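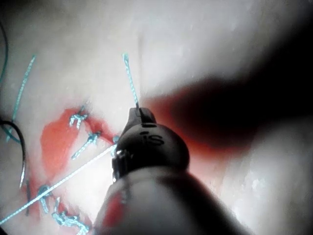

*Closing up. Teal thread, red patch to the left of it.*

November 2, 2020

I've been meaning to write down what I know about closing an incision before I forget how hard it was to learn. Most of my notes are in a paper notebook and my handwriting gets worse every year.

I started in April with a spool of thread, a needle holder and a foam pad from Flimden that cost more than it should have. The first 14 rows I put in it were bad. They puckered. I was pulling every stitch as tight as I could, like lacing a boot, and the edges folded under and stayed there. Rasa Adomaitis looked at the pad and told me to pull until the edges touch and then stop pulling. I wrote that on the inside cover of the notebook and I still read it.

The thread matters more than I expected. I like a colored one, teal or a strong blue, for anything with a pale surface. White or clear thread on something whitish is very hard to follow, and once there is red fluid over the line you lose it altogether. With teal you can look away, look back and find your strand again. It also shows you when you've made a loop you didn't mean to make.

Where you hold the strand took me a long time. I used to grab it anywhere. Now I try to take it close to where I need the tension and leave the tail alone. If you hold it too far out, a small movement at your end turns into a big one at the stitch. You also don't want to pinch the same spot over and over, as the thread gets fuzzy and weak there. I snapped a running stitch that way in the summer, near the end of a long row, and had to take the whole thing out.

Spacing is still my weak point. I start out neat and then get wider as I go. Nnamdi Abubakar marks dots along both sides with a pen before he starts, and his rows look printed. I did it for a month and my rows improved, then I quit and they slipped back. I'm doing the dots again.

Shadows are the other thing. Whatever you're holding throws one, and with the lamp in the wrong place it lands on the spot you want to see. Ok-hee Baek moves her lamp before she opens anything. I usually notice when I'm already three stitches in. If the light is too strong, though, a pale surface washes out and you can't judge how deep the bite is. I turn mine down one notch from full.

Fluid: blot, don't wipe. Wiping drags the edges and tugs on stitches you've already placed. It also spreads the red around, and then you're looking for the incision inside a stain.

I keep a count of practice stitches because Funmilayo Okafor and I have a bet going on who gets to 3,000 first. I'm at 2,026. She was at 1,455 when I last asked, but she had a cold and she's faster than me when she's well.

Things on my list for this month:

- finish the second Koris pad, both sides
- tie left-handed, even if it's ugly
- order more thread before the teal runs out
- try a curved incision, since all of mine so far have been straight

I'll post the curved one when it's done, if the corners hold.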